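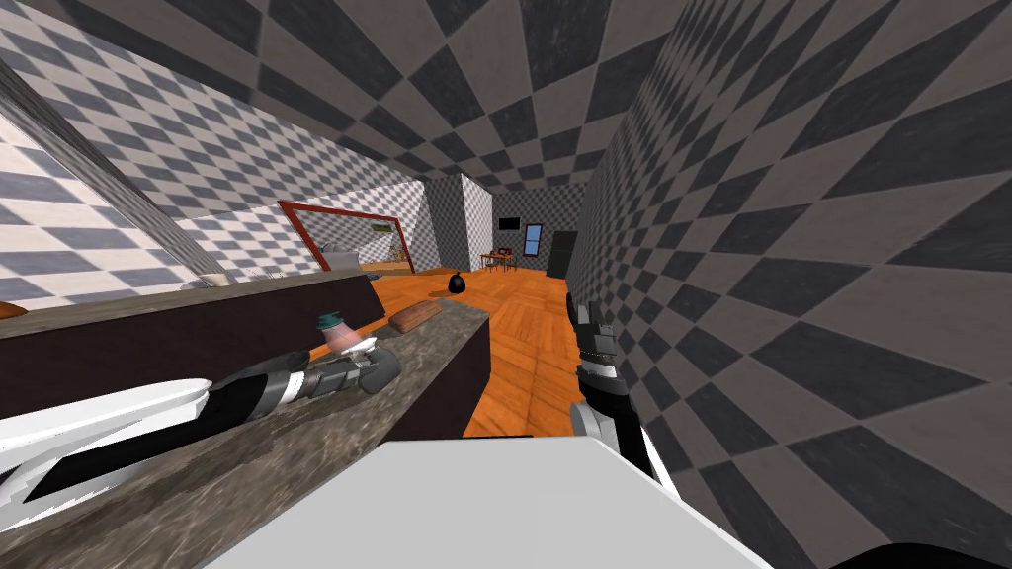 Compte rendu de la réunion de novembre – syndicat de propriétaires du trotteur Dradero

Bonjour à toutes et à tous,

Comme promis en fin de soirée, je mets au propre mes notes avant d'oublier la moitié de ce qui s'est dit. Je ne suis pas secrétaire de métier, vous le savez, alors pardonnez-moi l'ordre un peu fantaisiste et les abréviations que j'aurais laissées traîner. On a commencé à 19 h 15 (le quart d'heure de retard habituel, j'en prends ma part) et on était assez nombreux pour voter, procurations comprises.

Approbation du compte rendu précédent

Adopté, avec une correction : j'avais écrit que Dradero avait fini troisième à la réunion de rentrée. Il a été classé quatrième, la photo l'a confirmé. J'avais sans doute pris mes désirs pour la réalité. C'est rectifié dans le classeur.

Nouvelles des chevaux

Le gros morceau de la soirée, évidemment. Notre entraîneur n'avait pas pu venir, mais il nous avait laissé un message assez long que j'ai fait écouter à tout le monde (deux fois, le son était mauvais la première).

Dradero va bien. Il a repris le travail sur la piste en sable après sa coupure, il mange tout, il est même un peu trop joyeux au pansage. L'idée est de le recourir en décembre, sur une distance un peu plus longue, et surtout avec un départ à l'autostart, puisqu'il s'énerve toujours autant quand il faut tourner en volte. On a beaucoup discuté de la question des fers. Plusieurs d'entre vous aimeraient le voir déferré des quatre pieds dès sa rentrée – moi aussi, je l'avoue, ça me démange. L'entraîneur préfère lui laisser une course ferré pour le remettre en jambes et garder cette cartouche pour janvier. Après un tour de table animé, on s'est rangés à son avis.

Kong, c'est plus compliqué. Vous vous souvenez qu'il était fautif à ses deux dernières sorties, les deux fois dans le dernier tournant. Le vétérinaire l'a vu au pas et au trot, sur sol dur puis sur sol souple, et il trouve le dos raide à gauche. Rien d'alarmant, mais pas de compétition avant la fin de l'hiver. Repos au paddock, marcheur le matin, puis reprise en douceur. J'ai senti un peu de déception dans la salle et je la partage, j'avais déjà réservé mon train pour aller le voir ! On lui laisse le temps.

Quant à la pouliche Flatutano, elle a été débourrée cet automne et tout le monde à l'écurie en dit du bien. Elle est attelée depuis trois semaines, elle a une belle allure naturelle et un caractère bien trempé. La qualification n'est pas pour tout de suite. On m'a demandé une date, je n'en ai pas, et je préfère ne pas en inventer une pour vous faire plaisir. Et oui, pour ceux qui reposent la question à chaque réunion, elle gardera son nom – les papiers sont déposés, le débat est clos (enfin, je l'espère).

Les comptes

Je passe vite, le tableau détaillé est parti avec la convocation. Les pensions sont à jour pour les trois chevaux. La facture du maréchal-ferrant s'élève à 149 euros ce mois-ci, je l'ai réglée le lendemain de sa réception. Après toutes les dépenses, il nous reste plus de 2000 euros en caisse, de quoi passer l'hiver sans appel de fonds supplémentaire à condition que le dos de Kong ne nous réserve pas de surprise. On s'est demandé s'il fallait prendre une assurance mortalité pour la pouliche. Les avis étaient partagés : certains trouvent la prime trop lourde pour une jument qui n'a encore rien montré en course, d'autres ne veulent pas revivre ce qu'on a connu avec notre premier cheval. Je vais demander un devis et on en reparlera, chiffres en main.

Un mot aussi sur les cotisations. Il en manque encore 2. Je ne cite personne, les intéressés se reconnaîtront, et je leur ai déjà envoyé un petit message tout à fait cordial.

Proposition d'achat

On nous propose une part dans Andgate, un hongre de cinq ans qui court surtout au monté. Sur le papier, c'est tentant : il est régulier, il a pris des allocations tout l'été et il est stationné à moins d'une heure de chez la plupart d'entre nous. J'avais apporté la liste de ses performances et on l'a épluchée ligne par ligne, ce qui nous a pris un bon moment (les amateurs de réductions kilométriques s'en sont donné à cœur joie).

Les réserves, maintenant. Aucun d'entre nous ne connaît vraiment le trot monté, il faudrait changer nos habitudes et suivre deux écuries au lieu d'une. Et puis ses gains le placent dans une catégorie où les engagements intéressants deviennent rares. Nous sommes passés au vote : 4 voix pour, les autres contre ou abstention. La proposition est donc repoussée. J'étais du côté des pour, je boude un peu, ça me passera.

Déplacement de décembre

Si Dradero est bien engagé, on y va tous ensemble. Le covoiturage partira du parking habituel à 9 h 30, et je vous supplie d'être à l'heure – les abords de l'hippodrome sont infernaux dès la fin de matinée. Pensez à m'indiquer si vous voulez un badge propriétaire, le nombre est limité et je dois transmettre la liste dès la déclaration des partants. Pour le déjeuner, le restaurant panoramique a été jugé trop cher, on se retrouvera à la buvette côté pesage. Prenez des bottes : l'an dernier, le chemin des écuries était un vrai bourbier et j'y ai laissé une chaussure.

Questions diverses

Les casaques : la nôtre a déteint au lavage et le vert tire franchement sur le jaune. Il faut la remplacer avant la prochaine course. Je m'en occupe, avec les couleurs déclarées, au ton exact cette fois.

La visite de l'écurie au printemps est maintenue. On nous demande de venir en petits groupes et de laisser les chiens à la maison.

Quelqu'un a proposé de créer un groupe de messagerie réservé aux pronostics, pour désencombrer l'autre. Adopté à l'unanimité, dans un soulagement général.

La séance a été levée à 22 h 10, et les conversations ont continué sur le trottoir. Prochaine réunion en janvier, même endroit, même heure. Envoyez-moi vos corrections avant, par mail de préférence, je perds les petits papiers.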